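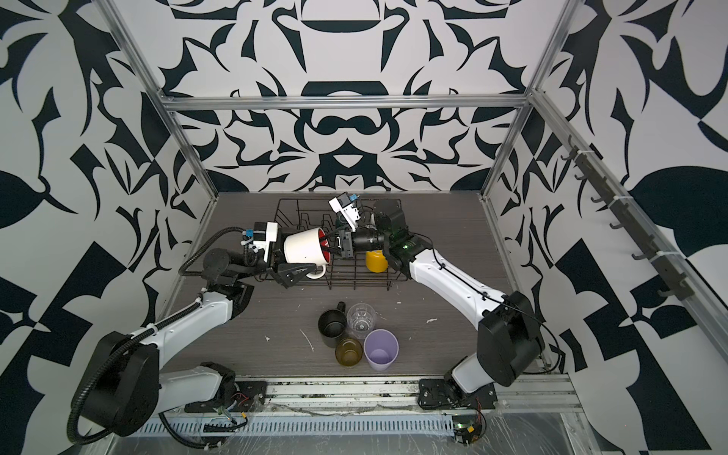
The Anozie bench kit is the cell we built for ourselves in the shared shop at Pernmont and then got asked to sell, which we had not planned for, as you can tell from the packaging. You get the aluminum extrusion frame, the front rail with its slotted vent cover, mounts for two arms, and a tabletop in dark gray wood grain. Ours is doing dishes at the moment, with both grippers in over the black wire rack for one mug with a red interior, a job most households assign to a single hand. The leafy black-and-white wall panels are included. You may paint them. Most people say they will.

What's in the box
Frame extrusions, cut and tapped
Front rail and vent cover, shipped in protective film (peeling it is left to the owner, and we are in no hurry ourselves)
Two base plates, drilled for the Plalero arm and most arms near its size
Hook rail for the side post, eight hooks, zip ties
Wall panels
One bag of 232 fasteners, more than you need, fewer than you will drop

Not in the box
Arms, grippers, cameras, computer, dish rack, crockery. Please use crockery you don't love.

Assembly
Allow 13 hours. The manual was written by Nneka Danladi, who built the first cell and has little patience for people who tighten the corners before squaring the frame. Fit the left base plate first and route its cable before the arm goes on. Leave more slack at the wrist than looks sensible.

Price
The frame kit is $500. The same kit assembled at our Dedstead shop is $3000, a figure we chose to encourage you to own a hex key. Pickup only for assembled cells, afternoons, and bring a van.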